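Search minutes and papers
Type a keyword

Sevley Workshop Group - Minutes of the Bench and Handsets Meeting
July 12, 2026 - Reading time: 2 minutes 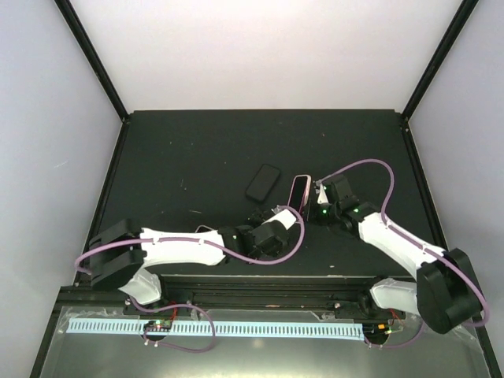 1. Attendance
Present: Drita Golob (chair), Borislav Pavlović, Ermira Nedeljković, Nabila Ouazzani (minutes). Apologies from Zorica Atanasov.

2. Minutes of the April meeting
Agreed, with one correction: the order number for the case samples is 1314.

3. Handsets and cases
BP reported on the two smartphones in use at the bench. The one in the pink case stays on the list. The black one is to be logged separately under 181. EN asked whether the pink case should be swapped for a darker colour. Not agreed - the rim shows up well against the black top and the meeting saw no need to change it.

4. Tabletop
The matt black surface has scuff marks and small pale specks. NO to try a damp cloth first, then the Pasby cleaner on a corner. No polish is to be used. DG noted that a replacement top would come out of the 2000 set aside for furniture and asked for a quote from Tedero before any decision.

5. Walls
The pale grey walls are to stay as they are. A request to put up a shelf was turned down.

6. Actions
BP - log the black handset.
NO - clean the surface and report back.
EN - quote from Tedero.
ZA - confirm delivery of the remaining 4 cases.

7. Any other business
None. Next meeting to be set by email.

Related items
Minutes, April
Furniture budget note
Stoyanova store room: key list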